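Domestic Interiors, Part 2: Hard Surfaces and What We Claim About Them
Handout, 2024-09-06

Read this before the seminar and bring the Flelbridge notes. Those of you who missed the Skistville visit can still follow it.

## 1. The "maintenance-free" claim

Household guides like to sort surfaces into ones that need care and ones that don't. I have yet to meet one of the second sort. The Brikevthorpe survey, which you will see quoted a lot, asked 400 households how much time they spent cleaning slatted and ribbed surfaces. The answers came from memory, in December, when people clean more than usual or say they do. Treat the totals with care.

Points to argue over:

- A gap between slats is a surface too. Most guides leave it out of the area to be cleaned.
- Dividers shorten the run of a cloth or brush. Five short strokes are not the same work as one long one.
- Matte finishes are sold as forgiving. Forgiving of fingerprints, perhaps – dust is another matter.

## 2. Floors and rugs

Nguyen's course book says a bold pattern "hides wear". Does it? A strict geometric pattern gives the eye straight lines to check against, so a stain that breaks a line may show up more than it would on a plain rug. The book offers no test. We will try one in class with 18 carpet samples and poor lighting.

Wooden flooring gets the opposite treatment: every mark is called "character". Ask who is selling the floor.

## 3. Looking at materials together

Catalogues show one finish at a time. Rooms don't. When you make your own notes, put down the metal, the dark ribbed parts and the floor on the same page, and say which you would clean first and with what. "A damp cloth" will not do as an answer for all of them.
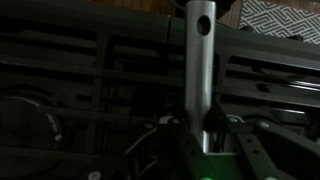
*Fig. 1. Metal rod with a round hole near the top, against a dark grey ribbed panel; wooden floor and black-and-white rug beyond.*

For the written task, choose two of the finishes in Fig. 1 and set out how you would look after each over a year. Give a source for any product claim. Manufacturers' leaflets count as a source, but only for what the manufacturer says.

Over 400 words will be returned unread.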